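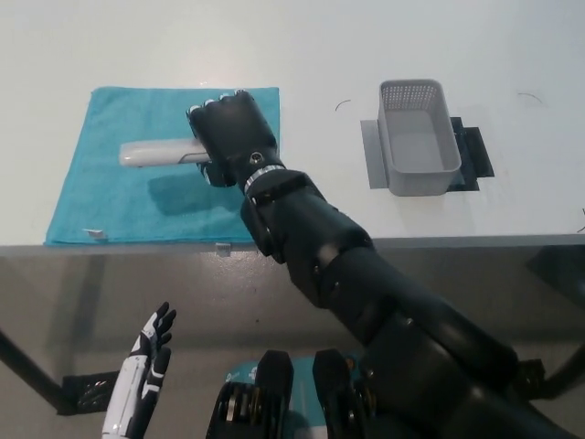
Terry cloth is harder to fold accurately than flat cotton, and most of the error comes in before the first fold. The loops grip each other, so a towel that lands slightly skewed stays skewed. I now lay each one flat on the table and bring its near edge up to the front edge of the tabletop. The turquoise one lines up almost exactly, although the near-left corner dips lower than the rest and the corners are not quite square. I don't try to correct that by pulling. Terry stretches, then relaxes again on the shelf.

The light grey plastic basket stays to the right of the towel. I had it on the floor for years and can't recommend the bending.

August 4, 2025

The linen shelf came from Roltine and is narrower than the one it replaced. The usable depth is 254 mm, measured from the back panel to the inside of the door. My old method was to fold in half, then in half again, and that left a stack that kept the door from closing. The current sequence is as follows.

Fold the long sides in so that they overlap slightly along the center. Smooth from the middle outward with a flat hand. Fold the short ends to the center, then close the whole thing like a book. Put the label end inside, or it catches on the towel above.

The Bråten bath sheets are too thick for this and get rolled. The Estetti hand towels need only 2 folds.

Halvard Dahlgren wrote after the December post to ask whether fabric softener helps. I stopped using it. Softened towels slide in the stack — and they dry less well, at least with the water we have in Grisville. A lower spin speed made more difference to the shape: at 1,000 rpm the hems come out flatter than they did on the highest setting.

Pillowcases are still unsolved.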